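Basket trial, notes carried over

Kevin wants the grey plastic baskets signed off before the Wadside order goes in. I am not there yet. The supplier sheet says the handles are rated for 400 cycles, up and down, and I would like to know who did the lifting and with what in the basket. Donal asked Ultora for the test method and got the brochure again, the same one we had already, with a nicer cover letter.

What I can say from our own bench is limited. We had 21 baskets out of the first carton. One had a stiff pivot on the left side and I put it away with a tag on it. The other 20 swing freely with nothing in them, which proves very little. A shopper carries milk and potatoes and lets the whole thing knock against a knee.

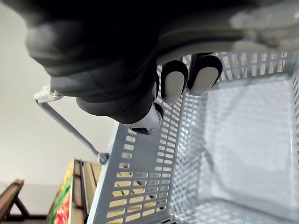 Briststead, 28 July 2026

Went back to the handles today. The arm is thin where it bends before dropping to the rim, and the round knob it turns on is attached at the outside of the basket. I keep hearing that this makes it easy to replace. Maybe so. It also leaves the knob where it can catch on a shelf edge, and I want to see that tried before anybody calls it a feature.

The clear wrapping on the bend is a nuisance. Eimear thinks it protects the finish in transit. I think it hides scuffs until the box has been accepted. From now on please strip every handle completely before logging it, and write down any marks you find under the wrap. I can't use entries that say "looks fine."

Octavio's loading numbers are in the other book, page 217. I have read them twice and I still don't see where the weight was placed. If it sat in the middle, both arms share it, and we have tested the kindest case going. Heavy at one end, please, then again at the other.

Darko have a thicker arm on theirs and a worse price. Finbarr says the thicker arm is only for show - he may be right, but he hasn't bent one yet either.

To do: stiff pivot apart, compare with a good one. Ask Ultora again for the method. No sign-off until the off-center loads are done, and Kevin can quote me on that.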